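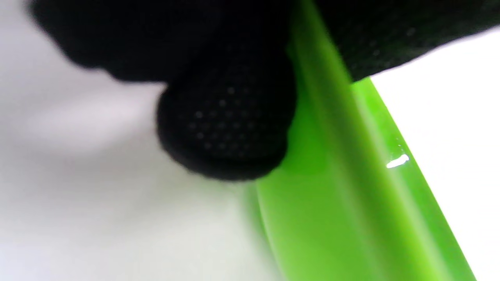
My shop, Benavides, packs small molded parts, and we're looking at a system from Volari that you teach by demonstration. The sales guy says anyone on the floor can show it a task and it picks up the rest. I have my doubts. Half of what my people do is feel. Put a gloved fingertip on the rim of a glossy green plastic piece and the person knows how hard they're pressing, but does the recording? From up close the glove hides a good part of what you're touching. We'd start with 4 tasks. The quote lists 2,849 demonstrations as "typical" and doesn't say typical of what. Has anyone taught a robot this way and had it hold up past the first month? And is steering it by remote control any better?

Posted by tulasbridge_floor, 12th September

walberg_nights
we have one, works fine. just do the demos slow and don't let people talk to you while you do them. remote control is a pain, skip it

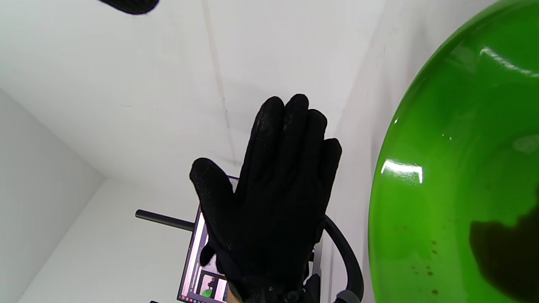 oldfixture

I'd be careful with "works fine." Fine on which parts, and who was standing next to it?

I've done both kinds. Showing it by hand is faster and feels natural, and that's the trouble. People adjust with their fingers without noticing, and unless something in the setup measures force, all you've saved is where the hand went. Shiny parts are another headache. A smooth green surface throws back white glare, and the glare moves when the part moves. Ask Volari to run your glossiest part under your own lights, with your own people doing the teaching.

Remote control is slower and everybody hates the first week. But the person steering has to get by on what the robot can do, so you find out early which tasks are hopeless — we dropped two that way in February. We kept 18 failed runs from one task and learned more from those than from the good ones.

As for the 2,849, ask how many were thrown out, how many people made them, and whether the test parts were ones it had already been shown. If they can't answer, I wouldn't sign for more than one task.

benchmark_skeptic
Same experience with glare here. Matte tape on the fixture helped a little, nothing helped with the part itself. Also get the retraining price in writing. Ours wasn't in the quote.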